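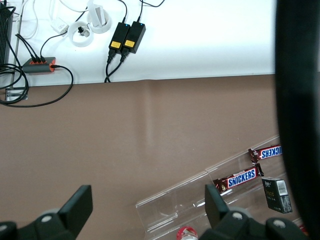
# Desk cables and adapters: questions and answers

**Can I leave the power adapters on the desk top?**
Yes. Put them side by side with a small space between, and do not cover them with paper or cloth.

**What are the round cable holders for?**
They keep the plugs you use often in one place. A plug that rests in the ring does not fall behind the desk.

**My USB hub moves when I pull a cable. What can I do?**
Put a strip of our Dewan pad under it. It holds up to 300 grams and comes off without marks.

**How long should the cable be?**
Please measure the way along the desk, not through the air. The Mandevach cable is sold in 49 inches. If it is too long, lay it in one wide loop and avoid sharp bends.

**Can I put a clear display stand on the same desk?**
Of course. Wipe acrylic with a soft damp cloth only, because paper towels can scratch it.

**Do you ship to Tasulden?**
Yes, from our store in Skototcombe. Delivery takes 9 days, and in December it can be longer.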